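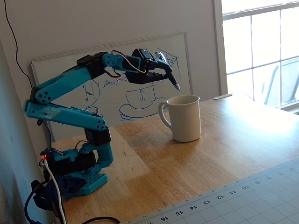
Plain off-white mug, no printing on it. See item 2.

Trastemham Building, tenants' meeting
Minutes, Feb 2, 2024

Chair: Palesa Magagula
Minutes: Kirsten Dhillon
Apologies from the second floor, again.

1. Last meeting's minutes
Agreed, with one change. The minutes said the landlord "will" fix the back stair light. Palesa asked for "says he will." The light is still out.

2. Paper cups
Palesa wants to stop buying paper cups for the shared kitchen and have everyone use mugs. The Jendden quote for cups has gone up, and the bin under the sink is full by midweek.

The minute-taker said she was for it in principle but had heard it before. We tried mugs two years ago and they ended up in people's offices. Palesa said those mugs were a mixed lot and people took the nice ones home. Her answer is plain ones, all the same, that no one would want to keep. Several people doubted this. A plain mug holds coffee as well as a nice one, and it holds pens too. 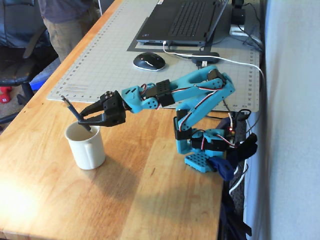 3. Washing up
This took longer than item 2. The first floor will not agree to mugs without a dishwasher. The third floor will not pay toward a dishwasher. Warraich has offered a used one with a 9 month warranty, but could not say how old it is or why it was returned. The meeting did not find this encouraging.

A sign-up sheet for washing was suggested. It was pointed out that the sheet for cleaning the fridge has 4 names on it, and that one of them moved out in May.

Agreed: everyone washes their own mug. No vote was taken on what happens when they don't.
Action: Palesa to ask Warraich for the age of the machine, in writing.

4. Trial
Palesa asked for a trial on the ground floor only, with 15 mugs and no paper cups put out. She expects to save enough on cups to cover the mugs. The minute-taker asked to see the sums and was told they were "pretty simple." They are to be brought to the next meeting all the same.

There was some back and forth on color. White shows coffee stains, which was put forward as a point against and then, by the same person, as a point for. White it is.
Action: Palesa to buy mugs and keep the receipt.
Action: Kirsten to put leftover paper cups in the storeroom, not the trash, in case we need them.

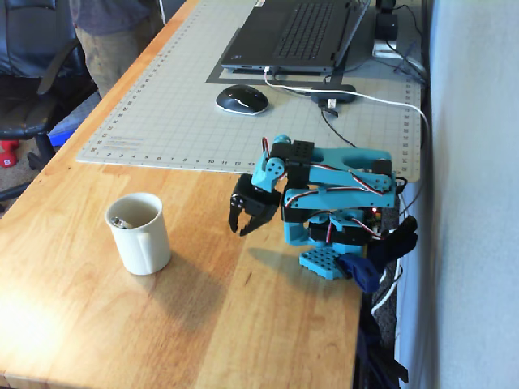

5. Coffee supplier
Trarkix sent a new price list and a letter saying the coffee is now "smoother." Those who had tried it could not tell. The price is higher, and everyone could tell that. We stay with them until the contract is up, then ask for other quotes.

6. Any other business
The front door sticks. Landlord told by email, no reply.
Someone asked if visitors get mugs. Palesa said yes. Left there for now.

Next meeting: date to be sent around once the second floor says when it can come.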